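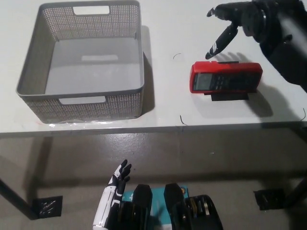 What do we keep the bench things in between sessions?
One perforated grey basket per table, everything in it before the lights go off, and the lid question is still open.

October, a bit after 4

Spent most of the afternoon sorting out storage for the small bench things, which I've been promising Hicham since he lost a set of leads down the back of the radiator. I'd ordered two sorts of basket to try, the Muvo and the Marnik, and they both turned up this morning in one enormous carton with more brown paper than basket.

The grey one on the white table is the one I'm keeping out for now. I like that the walls are all tiny square holes - you can see roughly what's inside from the side without tipping it up, and the dust has fewer places to sit. Handle cutouts at both ends as well, so whoever's on the far side of the table can grab it without walking round. The floor of it is flat and solid, so small screws stay put (the last lot had slots in the bottom and I was finding M3 washers in my turn-ups for a week!).

The red thing with the keypad lives to the right of the basket and NOT in it. I know it fits. Tarek put it in there twice last month with the pliers on top and the display picked up a scratch, so from now on it lies flat on its black rest with the screen to the left, which is how I reach for it anyway. If you borrow it, put it back the same way round please.

Some measuring, while I had the tape out. The shelf under the window is 600 mm deep, and a basket goes on it lengthways with 90 mm spare at the front. Turned sideways we'd get more in but then the handles face the wall, and I can already hear the swearing.

Loaded the other basket up with 10 kg of odds and ends from the scrap drawer and carried it to the Godholm cupboard and back. No creaks, though the rim dug into my fingers a bit on the way home. Hicham thinks we could wrap the handles with self-amalgamating tape. I think it'll go sticky by spring, but he's welcome to do one and we'll see.

Table top wants a going-over. There's a faint reddish smudge near the corner of the basket and I haven't had a proper go at it yet. Tried a damp cloth on a similar mark on the other table and it only moved it about, so next stop is the isopropyl, on a small patch first. Tarek, if that's your layout marker again, there's a pad of scrap paper in the top drawer with your name on it (literally, I wrote it).

Labels: I want them on the short end, low down, black on white. Ververidis can do us clip-on ones but the minimum order is silly for a room this size, so I'll try card and cable ties through the holes.

Still to do:
- ring about lids
- isopropyl on the smudge
- empty the old biscuit tins into the second basket
- find out who has the good tape measure, this one has lost its hook

Left the blind half up for the fern. Carry on from the biscuit tins tomorrow.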